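March, late

Second week of the Varkex trial. The kit is a two-finger gripper, a wrist camera and the Casteo software, and the vendor lets us keep it for 18 more days before we have to pay or send it back. I spent the afternoon on cloth, the job I care about most.
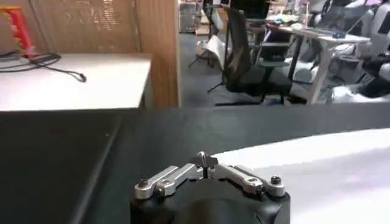 Varkex gripper at the bench, white cloth to the right.

Setup took 5 minutes this time – the first day it took me most of a morning. The manual still has the wrong screw sizes in it. I wrote to Juntunen about that and got a polite answer with no fix. The quote is for 400 a month with support, and 100 less without.

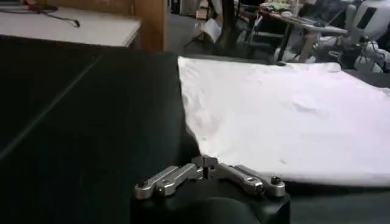

I would take it without. Support so far has been slow, and the Casteo log files are clear enough to work from. I'm less sure about the fingers. For thin fabric I want softer tips, and those are extra.

Ask Nultudel for their price before I sign. Went home at 6.

Nultudel trial diary | Contact | Back to top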